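Liang Presents Its Bedding Collection for Small Guest Rooms

Woven mats and patchwork quilts for short stays, available from April

STULENSTEAD, April. Liang, a maker of household textiles, announces today the start of sales of its new bedding collection for guest rooms. The collection has 34 articles. It includes woven bed mats, patchwork quilts for children and adults, pillow covers and storage bags.

The company began this work after many requests from owners of small guest houses. Their rooms are often narrow, the bed takes most of the floor, and families arrive with children who would like to sleep under something cheerful. In such rooms the bed is also the sofa and the place where everybody puts their coat.

The first rooms with mats and quilts of this kind were prepared at Kokel, a guest house in the old part of Stulenstead. The owners kept their wallpaper and their own furniture, and only the beds were changed.
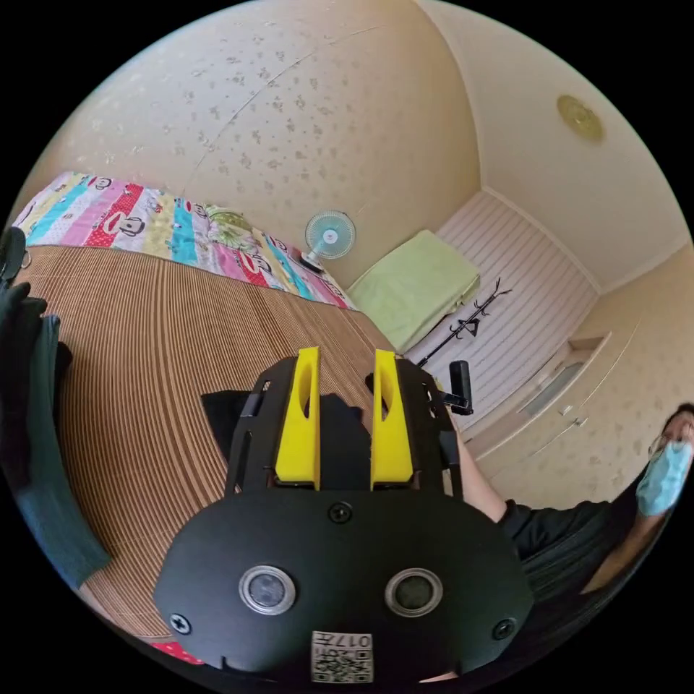

A guest room bed with a striped mat in tan and brown, a patchwork quilt with monkey faces, and a small desk fan at the far end of the quilt.

"We wanted that the guest can make the bed alone in the morning, without asking how it is done," said Haruto Shibata, head of product at Liang. "The mat lies flat over the bed and the quilt goes on top. In warm months many people use only the mat, and the quilt stays folded for the early hours, when the air is cooler."

The mats are offered in 4 sizes, from a child's bed to a wide double bed. Each mat can be rolled and kept in a cotton bag under the bed. For cleaning, the company recommends to shake the mat outdoors and wipe it with a damp cloth. The quilts can be washed in a household machine on a gentle program.

For the first season Liang has prepared 3,000 sets, each with one mat, one quilt and two pillow covers. Guest houses which order 20 sets or more will receive free delivery and a printed card for every room with the care instructions in English. Single sets can be bought in the Liang shop in Stulenstead.

A second group of quilt patterns for children is in preparation and will be shown to shop owners later in the year.

Fabric samples can be requested from the Liang sales office in Stulenstead.

Press contact: Haruto Shibata, Liang, Stulenstead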